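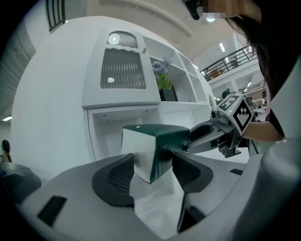

Let the foam breathe before you put the cover on it, Trevor Parsons wrote to us after his first evening with a Florkia cube, and he wished we had printed that on the first page. So we have moved it up! The rest of Section 3 takes you from the unopened bag to a covered cube that feels good in the hand, and then on to the table and shelf where you'll use it and keep it.

3.1 Unpacking and fitting the cover

Before you start: wash and dry your hands. The white sides pick up ink, coffee and hand cream very quickly.

1. Open the bag along the printed line. Tear it if you can. Scissors go straight through the fabric, and into the foam too.

2. Take out the foam and set it on a clean, dry surface. It has been packed tight and may look a bit lopsided. Give it 23 minutes, then turn it onto another side and wait the same again. Most of the dents come out by themselves (it's fun to watch the corners come back).

3. Lay the cover down with the green side underneath and the opening toward you. Smooth it with your palm.

4. Pinch one corner of the foam and feed it into the far corner of the cover. Push from behind with your other hand. Go slowly here, and don't pull on the seams.

5. Work the next corners in, one after the other, squeezing the foam as you go. The last corner always feels as if it won't fit. It will.

6. Tuck the flap in flat. Roll the cube gently between your hands until the edges of the fabric line up with the edges of the foam.

Note: A few soft wrinkles in the white sides are normal, especially where you have been holding the cube. They ease off with handling. If the green side wrinkles all the way across, the foam is probably twisted inside. Go back to step 4.

Caution: Foam tears easily at the corners. Pinch with the pads of your fingers and keep nails, rings and bracelets away from it. A torn corner can't be glued in a way that stays soft, so order a new foam insert (part 413).

3.2 Trying the squeeze

Now the good part. Hold the cube corner down, press lightly from opposite sides, and let go. The sides should come back smoothly. Try it again on an edge, then flat on its base. You'll notice that it feels firmer on the flat than on the corner, and you'll very soon have a favorite grip.

If one side stays pushed in, take the cover off and check for a fold in the flap. A folded flap is behind nearly every message we get about "hard" cubes.

3.3 Choosing the table

1. Pick a table with a smooth top and room to get your forearms over it comfortably. A light color is lovely for this, as the green stands out so well against it.

2. Wipe the top and let it dry completely. Fabric soaks up any spray cleaner left behind.

3. Run your hand along the near edge. Rough spots will catch the weave.

4. Look down as well. Chair legs and cables close to the table are easy to forget once you're busy passing a cube from one person to another.
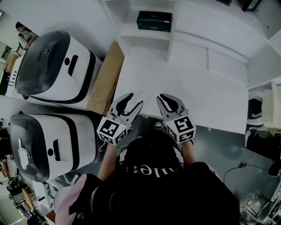 5. Work from one long side to begin with, and leave the area in front of you open. Cubes roll less than balls do, but they do bounce, and a dropped one can travel under a cabinet before you've bent down.

Note: Dusty cube? Pat it with a barely damp cloth and leave it to air. Please don't brush the green side, as the fibers lift and never quite lie down again.

3.4 Putting away

1. Check that the cube is dry and free of crumbs.

2. Place it on an open shelf or in a box with a loose lid, green side up. Leave a finger's width between it and its neighbors.

3. Keep heavy things off it. Foam left under a stack of books for a month or two will take the shape of the books.

Caution: Keep cubes out of direct sun. The green fades first, and unevenly.

Spare covers are listed as part 207, and the washing instructions are in Section 4. Take the foam out before washing, every time.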